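Arm on the bench is taking over mug handling. What happens to our jobs?
Posted in Workplace & Automation, 9 January 2025

I work at a refill and rinse counter in Statonville. Since December the company has been testing a small arm from Plalteo on the bench where we handle customer mugs. We do 300 mugs on a normal shift, five of us. The manager says no one is being let go, but my tasks changed already and my hours have not been discussed. Has anyone been through this?

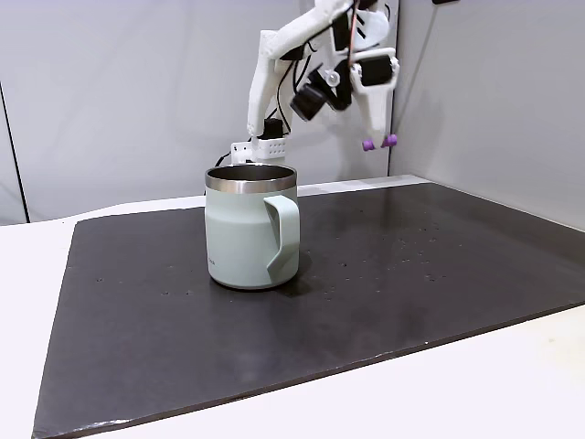 bramblecoat
Ask for the new task list in writing. At Daser we had the same talk and the hours question sat for months because no one put it on paper. Ask who gets called when the arm stops, too. That was extra work for us and it was not in the job description.

Original poster
Thanks. Right now the one who gets called is whoever stands closest. We also wipe down between runs and set the next mug out with the handle facing the right way.
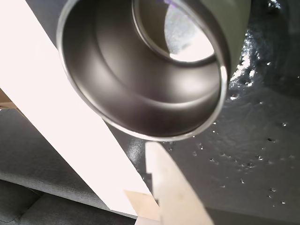
I don't mind that part -- it is easier on my wrists than the old way. What I miss is talking to customers, and the setup work keeps me in the back for most of the shift.

tollhouse_642
you'll be fine, they always need people 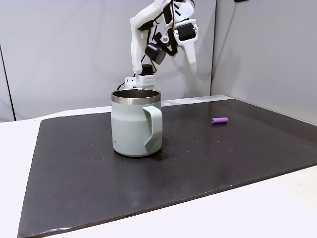 quietshift
I was at Rautiainen when they put in two arms. The work did not go away, it moved. Less lifting, more checking and cleaning, and one person per shift got trained to restart things. That person got a raise and the rest of us did not, which caused some bad feeling. If training is offered, ask for it early, and ask if everyone can rotate through it. 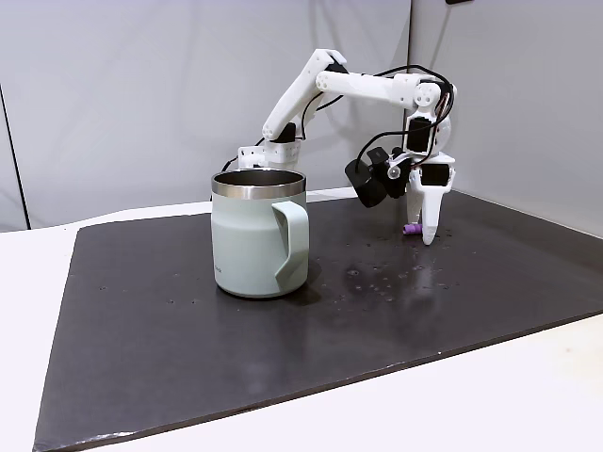

Arm and mug at the bench

106 people found this page helpful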